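# Crates and colour: the greengrocer's corner at Mivville

I've wanted to put a page together on market displays ever since the June fair at Sorkard, and the fruit and veg stand at Mivville has finally pushed me into it! It's such a cheerful thing to come across indoors, two tiers of wooden crates in a black metal frame, tipped forward so the produce comes to meet you. I went round it 4 times and I'd happily have gone round again.

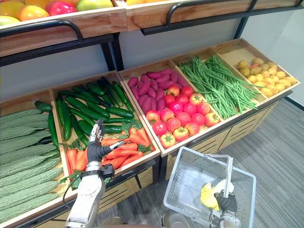 *Words and pictures: Julora Gallery Pages | 11/13/18*

**The lower row.** Bitter gourds at the left, all ridges and bumps, then glossy dark cucumbers with the carrots in front. I love that the carrots still have their leafy tops on – it makes the whole crate look as if it came up from the garden that morning. Tomatoes share the middle crate with purple sweet potatoes, and what a pairing that is!

**Long beans.** My favourite bit. They've been laid lengthwise and left to drape over the front edge, and they're lovely next to the little yellow potatoes at the end.

**Up top.** Mango and apple on the shelf above, behind curved black rails. I have a real soft spot for those rails (the old Stöcker stand at Sorkard had a plain plank, and things rolled).

If you're planning a stand of your own, do try tilting the crates. We tried it on our kitchen table with 11 lemons and a seed tray, and even that looked smart. More from the Sorkard fair is on the next page, including the pumpkins.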